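8 May 2025

ADS-B receiver, roof antenna, Stemholm field

Moved the antenna from the east gutter to the old windsock bracket this morning with Urs. Cable run is now 34 feet, up from 30. Weatherproofed both connectors with self-fusing tape. Ambros wants the cable clipped every couple of feet along the parapet, still to do.

Before the move we were losing arrivals from the west once they dropped behind the hangar roof. After it, the log showed the inbound Dusham freighter all the way down the approach. Last position was at 1,075 feet, then nothing until it was on the taxiway. Gain left at auto.
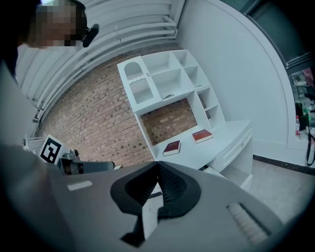
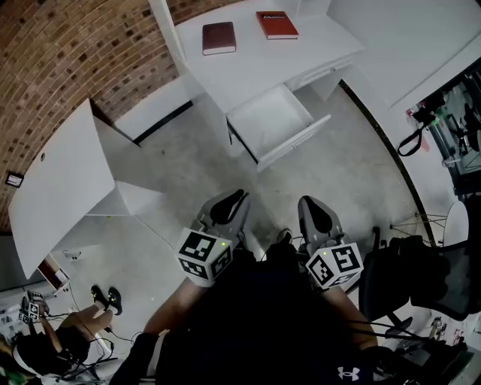

Heidrun compared our log against her spotting notes from the fence. Everything matched except 2 movements. One was a military transport with no position data, only the hex code. The other was a glider tug, and I don't think it carries a transponder that we can decode.

The registration lookup is still wrong for the Palacios turboprop. It shows the previous owner, and the aircraft was repainted and re-registered in November. Colin has the new registration written down somewhere. I'll fix the table by hand when he sends it.

To do: cable clips, spare filter from Faraji, check timestamps on the logging PC (it was running slow again).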